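Drornanoについて

はじめまして、Drornano(ドロルナノ)です。亡くなった方の思い出を小さな冊子にまとめる仕事をしています。

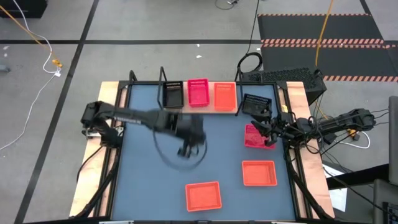
「冊子って、自分史みたいなもの?」とよく聞かれるんですが、もうちょっと気楽なものです。お葬式の受付でお渡しする二つ折りのものもあれば、四十九日や一周忌に親戚へ配る、写真と文章の入った薄い本もあります。文章はご家族が書いてくださってもいいし、お話をうかがって私が書くこともあります。割合でいうと、私が書くほうがだいぶ多いですね。

私はもともと地方の印刷会社で、会葬礼状の担当をしていました。喪主さんのお名前と日付を差し替えて、校正して、夜のうちに刷って、朝いちばんで式場に届ける。時間との勝負なので、文面はほとんど定型文です。それはそれで大事な仕事で、急いでいるときに定型文がどれだけありがたいかは、自分の祖母を送ったときによくわかりました。

その祖母なんですが、近所の人に勝手にあだ名をつける人でした。角の薬局のご主人は「夕立さん」で、理由を聞いても教えてくれないんです。お通夜の席でその話をしたら、叔母も従姉も自分の知っているあだ名を次々に出してきて、みんなで泣きながら笑ってしまって。なのに翌朝、受付に積んであった礼状には、そういう祖母がどこにもいませんでした(しかもその礼状、私が組んだんですよ!)。

それがずっと引っかかっていて、会社を辞めて始めたのがDrornanoです。最初は自宅の食卓でした。プリンターの置き場所がなくて、しばらく炊飯器が廊下に出ていました。家族には悪いことをしたなあと思っています。

■ どんなものを作っているか

いちばんご注文が多いのが「Hurngate(ハーンゲイト)」という冊子です。表紙を入れて16ページほどの……と書きたいところですが、実際にはお話の量で厚みが変わるので、ページ数は先に決めません。写真が一枚しか残っていない方の冊子も作りましたし、逆に段ボールで写真が届いて、選ぶだけで何日もかかったこともあります。

名前の由来もよく聞かれます。すみません、響きだけで決めました。門をくぐるような感じがするね、と後からお客さまに言っていただいて、それ以来ちゃっかりその説明を使っています。

紙はSymonenkoという小さな紙問屋さんから仕入れています。ここの生成りの紙がとてもよくて、古い白黒写真を刷っても冷たい感じになりません。ただ、少し厚めなので折り目が割れやすく、慣れるまではずいぶん無駄にしました。今は折る前に筋を入れる深さを紙ごとにメモしてあって、そのメモがうちの財産みたいなものです。

原稿のやりとりにはFludonaという共有ページを使っています。ご家族だけが見られるページに下書きを置いて、気になるところに直接書き込んでいただく仕組みです。遠くに住んでいるごきょうだいが夜中に「父は鮭は嫌いだったよ」と書き込んで、朝になったら「いや食べてた」「お弁当のは食べてた」と続いていたりして、読んでいるこちらまで楽しくなります。こういうやりとりをそのまま冊子の最後に載せたご家族もいらっしゃいました。

パソコンもスマホも苦手、という方には郵送で校正紙をお送りします。赤ペンでも鉛筆でも、付箋でもかまいません。カレンダーの裏に書いて送ってくださった方もいて、字がすてきだったので、お願いして扉のページに使わせてもらいました。

■ お話のうかがい方

お電話でも、ご自宅にお邪魔してでも。だいたい一度では終わらなくて、3回お話しするのを基本にしています。1回目は、みなさんどうしても経歴を話されるんですね。何年に生まれて、どこに勤めて、と。2回目になると台所や車の中の話が出てきて、3回目には「そういえば」ばかりになります。私はこの「そういえば」が大好きです。

立派な話でなくて大丈夫です。テレビのリモコンを輪ゴムで補強していたとか、旅行先でかならず同じ味の飴を買うとか、そんな話をうかがいたいです。仲が悪かった、という話もどうぞ。書くか書かないかは、後からゆっくり相談しましょう。実は、喧嘩の場面がいちばん長い冊子というのもあります。お嬢さんが「ここは削らないで」とおっしゃったので、一行も削りませんでした。

それから、黙ってしまっても気にしないでくださいね。電話の向こうが静かでも、こちらはお茶を飲んで待っています。お話の途中で「今日はやめておきます」も、もちろんありです。

■ お急ぎの場合

お葬式に間に合わせたい、というご相談もお受けしています。二つ折りのものなら、お話をうかがった翌日にお渡しできることが多いです。ただ、一人で書いて一人で組んでいるので、重なるとお断りすることがあります。無理に詰め込んでお名前を間違えるのがいちばん怖いので、そこはお許しください。

お名前の漢字は本当に気をつけています。高の字がはしごだか、崎の字がたつさき、辺の字にいたってはもう何種類あるのか……。戸籍どおりにするのか、ご本人がふだん書いていた字にするのか、必ずうかがいます。以前、奥さまが「役所の字じゃなくて、年賀状の字で」とおっしゃって、なるほどと思いました。今では注文票に「年賀状の字」という欄があります。

■ 料金のこと

Hurngateは、お話の聞き取りと原稿、組版まで入れて、冊数で印刷代が変わります。最少は5冊から。「うちは身内が少ないから」と遠慮される方が多いんですが、5冊のご注文、とてもうれしいです。これまででいちばん多かったのは180冊で、長く書道教室をなさっていた方の一周忌でした。お弟子さんたちにも配りたいということで、あのときは製本の台が何日も生成りの紙で埋まって、夕飯もその横で立って食べました。

お見積もりは無料です。見積もりだけでやめてもまったく問題ありませんし、後から追いかけてお電話するようなこともしません。増刷は版を残してあるので、何年後でもどうぞ。三回忌の前に追加で、というお声がけがわりとあります。

■ 葬儀社さんとの関係

よく葬儀社と間違われるのですが、うちは式のお手伝いはしていません。特定の葬儀社さんとの提携もありません。どちらで式をなさってもご利用いただけます。式場への直接のお届けは、受け取りの時間を先方に確認してからになりますので、式場名を早めに教えていただけると助かります。

ご自分の冊子を生前に作っておきたい、というご相談も増えてきました。毎年5月の連休明けはこのお問い合わせが多いんですよ。ご家族が集まって、そんな話になるのかもしれませんね。生前のご注文では、ご本人が校正をなさるので、まあ直しが多いこと! ある方は、若いころの写真を載せるか載せないかで最後まで迷って、結局ぜんぶ載せました。

■ 最後に、私のこと

趣味は古い便箋集めと、散歩中に表札の書体を見ることです(怪しまれないように早足で見ます)。文字のことになると話が長いので、お急ぎのときは遠慮なく止めてください。お電話に出られないときは、たいてい紙を切っています。留守番電話にお名前とご都合のいい時間を入れておいていただければ、その日のうちにかけ直します。

このページは2019年12月19日に書き直しました。前のは少しよそゆきすぎて、読んでくださった方に「もっと怖い人かと思った」と言われたので。年末年始もお急ぎのご相談はお受けしています。

関連ページ
・Hurngateの見本と紙の種類
・ご注文から受け取りまで
・Fludonaの使い方(ご家族用)
・古い写真をお送りいただくときのお願い
・お名前の漢字について

当サイトでは、表示の改善のためにCookieを使用しています。引き続きご覧いただく場合は、Cookieの使用に同意したものとみなします。 同意する 設定を変更

お問い合わせ | プライバシーポリシー | © Drornano | ページの先頭へ戻る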